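Home | Forums | New posts | Search | Log in
4 min read

Fix my old desktop or just give up and buy something?

dustbunny_pam
OK folks, I need a sanity check. My tower is old, slow, and loud, and my kids keep telling me to get a laptop. I got two quotes. Harnel, the little repair place by the post office, wants $114 to clean it up and put in a used processor and more memory. Kumard will sell me a new one for $823, and that's the sale price through August! All I do is email, recipes, family photos and the church newsletter. I'm leaning toward the repair, but am I throwing good money after bad? 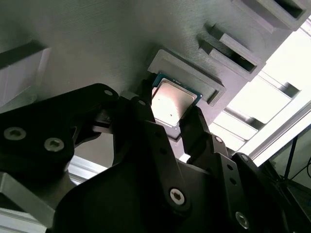 CPU held in front of a holder

ovenmitt77
Repair it! $114 is a steal. I had the same kind of thing done two winters ago and I'm still typing on it (right now, as a matter of fact). For email and a newsletter you don't need anything fancy. The one thing I'd ask Harnel is whether the price includes moving to a solid state drive. If you're still on a spinning drive, that's your slow right there, and a different processor won't help much.

gravelroad
Gonna disagree with ovenmitt. You put $114 in, then the power supply goes, then something else goes, and next spring you've spent half the price of a new one and you still own an old computer. Been there. I kept one limping along for 9 years and I wish I'd quit at five.

dustbunny_pam
See, this is what my son says. But the new one from Kumard doesn't even come with a disc drive, and I have a whole shelf of photo discs. Plus I'd have to learn where everything is all over again, ugh.
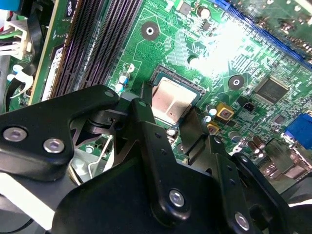 And I just hate tossing something that still turns on every morning. My mother's mixer is older than I am and it works fine. I did call Harnel back about the drive like ovenmitt said, and they'd add one for $100. So now we're at $214. Does that change anybody's mind?

ovenmitt77
Not mine. Still way under $823, and you keep your disc drive. Get them to copy everything over for you and ask what kind of warranty they give on the used parts. Mine came with none and I got lucky.

gravelroad
$214 with a warranty, okay, maybe. $214 without one, no way. And whatever you do, back up those photos first, before anyone touches it.

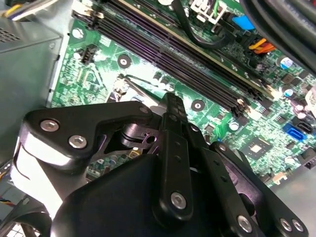

macapagal_st chimed in that we were all skipping the software side, and that an older machine can run perfectly well and still stop getting security updates, so Pam should find out about that before she pays for anything.

dustbunny_pam
Yes, good point, thanks! I wrote it down and I'll ask tomorrow. Does anyone use Ovuvis for backing up? The guy at the counter mentioned it and I couldn't tell if he was just selling me something.

gravelroad
Never tried it. I use two external drives and keep one at my sister's house.

ovenmitt77
Same here, just a plain external drive. Let us know what they say about the warranty!

Contact us | Copyright, all rights reserved | Back to top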